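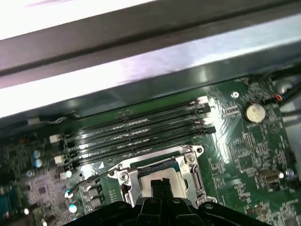 Motherboard with the four black memory slots empty

Ticket 2211
Subject: Combo tickets missing from the admissions counter screen
Opened by: Ginevra Fontana, guest admissions, Bunddale
Handled by: Sveva Bianchini, Clivia support
Status: Resolved

Ginevra, Tuesday, May 17, 2022, 8:52 AM
Hi team! First off, the new counter layout is a joy and my cashiers picked it up so fast. One snag this morning: the museum + boat ride combo is gone from window 2. The other windows show it right at the top where it should be. Guests love that combo (we've been selling it like crazy since the April school break), so I'd really like it back before the buses get here. I already signed out and in again. Same thing.

Sveva, 9:04 AM
Good morning Ginevra, so glad the layout is going over well! Quick check: on window 2, please open Settings, then Sales Point, and tell me which price list is named there. Also, does the combo come up if you type its product code into the search box?

Ginevra, 9:11 AM
Price list says "Weekday Standard." Typing in the code, 1897, gives me "Product not available at this sales point."

Sveva, 9:19 AM
Perfect, that message helps a lot! The product itself is fine. Window 2 is pointing to the old price list, and the combo was never on that one. Your other windows are on "Main Season." I've moved window 2 over from my side. Please close out the open shift, wait for the sync bar to fill, and open a new shift. The change only loads with a new shift.

Ginevra, 9:33 AM
It's back!! Top row, right price, and I sold one to a very cheerful grandfather as a test. But now the Prader printer at that window is printing the combo as two separate tickets, and the gate folks want a single one.

Sveva, 9:40 AM
Yay for the grandfather! The printing part is a template setting. Each sales point keeps its own, so it didn't come along with the price list. Go to Settings, Printing, Bundles and pick "One ticket, shared barcode." Save, then reprint the last sale.

Ginevra, 9:46 AM
Done, and it came out as one ticket. The Forsberg gate reader took it on the first scan. Can I tell the cashiers it's safe to sell from all windows?

Sveva, 9:51 AM
Yes, go for it! The pairs you already printed will scan too, so there's no need to call anyone back. I compared the rest of your sales points while I was in there, and the group desk is also still on "Weekday Standard." Want me to switch it?

Ginevra, 9:54 AM
Leave that one, please! Groups have their own pricing until the 29th. I'll write to you when it's time. Thank you so much, this was great!

Sveva, 9:58 AM
Got it, group desk left as is. Closing this one, and have a wonderful day with the buses!

Resolution: window 2 moved to price list Main Season, bundle print template changed. Group desk unchanged at customer's request.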